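My mom works at Lorente, a place that packs buttons and beads into jars. Last May a robot came to work there too! It has two arms, and the grown-ups call it Parkico.

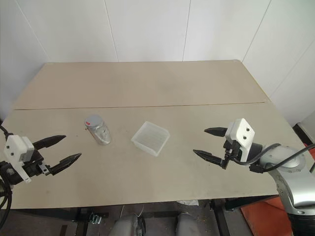
Reading time: 3 minutes (less if you're speedy)

See the black fingers? Each hand has just two, and they open wide like a beak. You have ten, so you're already ahead! Jars and trays are easy for you to grab, but a robot has to practice a lot.

So what do the people do now? Mom used to close lids all day, and her wrists got sore. Now she shows Parkico new jobs and fixes its mix-ups. She likes that part. She does miss chatting at the long table, though, and 4 of her friends had to learn different jobs, and a couple of them are still grumpy about it.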